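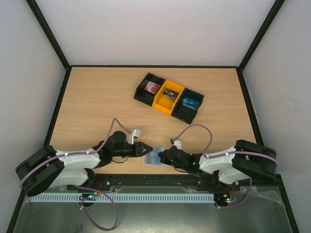

Ayman Hourani wondered, when I moaned to him over the fence, why I didn't just glue the bins together and be done with it, and that's more or less what has brought me on here. I want to hear from people who've lived with the joined-up sort for a while before I do something I can't undo.

Joined open bins: which way round, and how do you stop everything ending up in one of them?
Posted by Lama Rawashdeh in Home & Storage

So, I've got three open storage bins that sit on the table in a row, two black with a yellow-orange one in the middle. They're for all the little flat boxes and packets that collect in this house — plasters, tea, card games, spare fuses, the seeds I keep meaning to sow. I used to have the lot in a biscuit tin and spent half my life tipping it out to find one thing.

The idea was one kind of thing per bin. First bin for games and bits for the children, the yellow one for tea and anything to do with the kettle, last one for medicine cupboard overflow (nothing dangerous, only plasters and throat sweets). On the first evening it looked lovely. One box in each and I felt very pleased with myself.

By August the yellow one was stuffed and the two black ones had next to nothing in them. Everybody in the family drops things in the yellow one. My sister came to stay and even she did it! I think it's because it's the bright one and your hand just goes there, but it could be because it's in the middle, and I can't work out which.

The other trouble is the joining. They're fine until somebody gives one end a shove, then the whole row swings round on the table at a slant and I'm forever straightening it. If I pull them apart they wander off separately, and I don't like that either.

What I'd like to know:
Would you swap the colours about or leave them?
Do small flat things do better lying down or stood up on edge? Lying down I can read the front of the top one and nothing else.
Is there something I can put underneath to stop the sliding that won't mark a light wood top? I had rubber feet on a lamp once and they left rings I never got out.

I don't want to screw anything to anything, it's the table we eat at. And I'd rather not buy more than I need to. I was looking at the Bustlow trays with the lids but I know perfectly well we'd never put the lids back on.

Treder_in_the_attic
Swap the colours. Bright one on the end nearest whoever is the worst offender, and put in it whatever they use most. You won't train them, I had 9 years of trying with my husband and his batteries.

For the sliding get felt.

Ayman Hourani
It's me from over the fence, I said I'd join and now I have, so hello everyone.

I take back the glue. I hadn't understood that you wanted to be able to wash them one at a time. What I do in my shed is a bit different as it's all screws and washers in there, but the sliding I do know about. Felt is the wrong stuff, sorry to the person above. Felt is what you put under a chair when you WANT it to slide. You'd give the row a nudge and it would be on the floor.

Get a bit of that open-weave grip mat they sell for under rugs, or the thinner sort for kitchen drawers. Cut it slightly smaller than the bottom of the bins so you can't see it. One long strip under all three is better than a piece each, they stay in line that way. I'd lift it up every couple of weeks and wipe underneath, and try it on a hidden bit of the table first. Some of the cheap ones go tacky in a warm room and I wouldn't trust them on a nice top. A folded cotton tea towel does nearly as well if you've got one you don't mind looking at. Ours has a map of Narnell on it.

Flat or on edge depends how many you've got. With two or three in a bin lay them flat, you can see the lot if you fan them out a bit. Once you're past that, stand them up with the writing along the top and flick through them like records. The nuisance with standing is they all fall over when you take one out. I cut a bit of cardboard from a cereal packet, folded it into an L and pushed it in behind them, and moved it forward as the row got shorter. It looks terrible and it has lasted ages.

As for the yellow one filling up, I'd leave the colours alone for now and change what lives where. If people's hands go to the middle, make the middle the general bin and stop fighting it. Then empty it into the other two when you're waiting for the kettle. It takes me 2 minutes in the shed and I'm slow.

Also the seeds shouldn't be in there at all. Give them to me and I'll sow them.

Ursu
Labels on the front edge? Masking tape and a pen. We did ours by picture for the little one, she drew a teapot that looks like a boot but everyone knows what it means.

Lama Rawashdeh
Thank you all. I've got a strip of the drawer mat under them since this morning and I'm going to try the yellow one as the general bin, as Ayman says, with the tea moved to the end. If it's still overflowing in a month I'll swap the colours like Treder suggested and report back. The labels I'm leaving to the children, so expect boots.

Ayman, the seeds are in a bag on your gatepost. Some of them are very old.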